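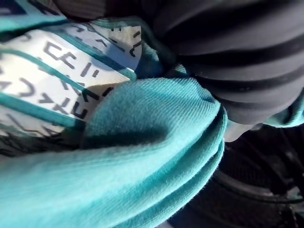

The hearing in the Cetel case was put back again this morning, to a date in December. I have followed this for long enough that I had the day booked off work, so I went along anyway and sat in the public seats for the whole of it. It lasted less time than my bus journey.

For anyone who hasn't read the earlier posts: Vilgot Granström was deputy mayor when the council gave Cetel the contract to run the parking scheme and the meters that go with it. He is accused of passing the other bidders' prices to Cetel before the deadline. He denies it. Cetel, as a company, isn't charged with anything, though one of its former managers is due to give evidence. The other bidders were Farkex and Dinier, and Farkex came second by a very small amount.

What was supposed to be settled today was whether he can stand for the council again while the case is open. He put his papers in for his old ward earlier this month. Two residents objected, and the objection has gone to the same judge who has the main file, so now each one seems to wait for the other. The defence says there has been no conviction and so there is nothing to object to. The residents say the rule on contracts covers anyone with an unresolved case involving council money. I have read the rule several times and I think it can be read both ways. It has one very long sentence in the middle with a comma that could belong to either half.

The reason given for the delay was the documents. The prosecution handed over a bundle of 2353 pages, and the defence says that 946 of them arrived after the cut-off. The prosecution says they were sent in time but the court office logged them late. The judge asked both sides for the receipts. The prosecution had theirs and the defence had a printed email. She looked at both and said she would deal with it in writing, and then gave the new date.

I don't know enough law to say who is right about that. I would only say that the late pages are, from what was said in court, mostly the emails between Granström's office and the parking department, and those are the ones people have been waiting to hear about. If they are left out, the case rests mainly on the former manager, and he has already changed his account once.

Granström himself was there. He spoke only to confirm his name and address. Outside he told the two reporters that he was looking forward to clearing things up and getting back to work for the ward, which he also said last time, close to word for word. He didn't take questions. I didn't try to ask one.

A few people have written to me since the last post to say I am being unfair to him, so I'll answer that here. I voted for him the first time. He got the crossing put in by the school and he answered letters, and I can't say that of the councillor we have now. He may well be cleared. My complaint is with how long it is taking, and with the council carrying on as if the contract had nothing to do with any of it. The meters are still Cetel's. The contract renews itself for another 2 years unless the council gives notice, and the notice period will have run out by the time the judge sits again. I asked the council's press office about this and was told that it was a live matter and they couldn't comment. I asked whether the notice date was a live matter too, and haven't had a reply.

There was a petition on the notice date, which got past 600 names, the number needed for a debate in the chamber. The debate was listed and then taken off the list because of the hearing. Now that the hearing has moved, I assume it can go back on. I have written to my councillor to ask. I'd suggest others in the ward do the same, and keep it short and stick to the date, as long letters about the whole affair seem to get the standard reply.

On the candidacy, the papers stay as they are for now. His name will be on the provisional list when that goes up. It can still be removed later, and if it is removed after the ballots are printed the votes for him won't count. I checked this with the elections desk by phone and the woman there was helpful and clear.

I had coffee at De Luca afterwards with one of the residents who made the objection. She'd rather not be named. She was fed up but says they'll carry on with it. They have paid for the lawyer up to the next hearing and will see after that.

I've updated the page with the list of dates. One correction to the last post: I wrote that Dinier had withdrawn its bid. It didn't, it was ruled out on a missing form. Thanks to the reader who sent me the minutes.

August 24, 2026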